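## 4. Folding tops on the table

The Pullau handbook claims that any top folds flat in three moves. It may, if the top is a plain one in stiff cotton and has never been worn. What follows is the slower method we settled on at Gravotia after trying theirs for most of June.

Before you start, set a basket at one side of the table, within reach, and leave the middle clear for one garment at a time.

1. Lay the garment with the print facing up and the collar at the far side of the table.
2. Pull the shoulders out sideways until the bunching goes. Do this before you touch the hem.
3. Smooth from the collar down. Pressing hard does nothing for creases, whatever the handbook says.
4. Tuck the lower part under, up to the bottom of the print.
5. Bring the sides in behind and put the garment in the basket, print up. 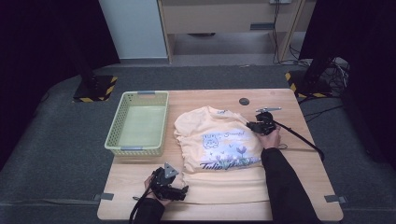
Kontogiannis wrote in to say that step 4 is the wrong way round: fold the sides first, then the hem, or the bottom edge splays out every time you lift it. Fair enough on a long shirt. On a short one we found no difference worth writing down, so the order stands, and anyone who prefers the other can use it.

> **Note:** Do not fold across thick printing if you can help it. Brostex sells a folding board which is meant to prevent this. We tried one and it put the crease in a different place, still across the print.

### 4.1 Sweatshirts and other soft tops

Sweatshirts take longer. The handbook gives them the same three moves and the same drawing, which makes me doubt that whoever drew it had one to hand.

1. Find the neckline first and turn it the right way out.
2. Pull each sleeve clear of the body.
3. Give the whole thing one shake and lay it down again. A second shake seldom helps.
4. Carry on from step 2 of the main method.
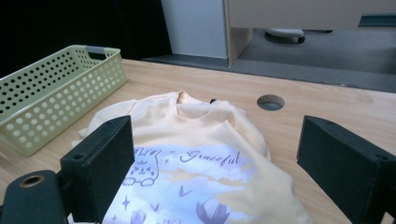 Necklines cause most of the bother. A ribbed one likes to fold back on itself, and if you smooth the body first you end up with a neat square and a lump at the top of it. Prints are a better guide than seams when the cloth is this soft. With the pale peach one, get the word "Graceful" to run straight across and the shoulders will be near enough level; leave the tulips at the bottom until last. Check beside the collar too for anything small lying on or under the cloth, and take it out before you fold.

> **Caution:** Wipe the table and let it dry before you lay out anything pale. "Wipe-clean" on a label tells you very little about bare-looking wood — look at the surface yourself, from the side, with the light across it. If you find a mark, work at the other end of the table until you know whether it comes off on cloth. Test it with an old rag.

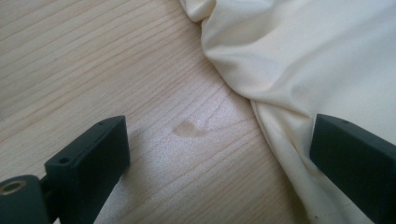
*Fig. 3. Darker spot on the tabletop, with cream cloth alongside.*

If a mark has already got onto the garment, stop folding and go to section 7. The stain sticks recommended on page 114 of the handbook have yet to shift anything for us.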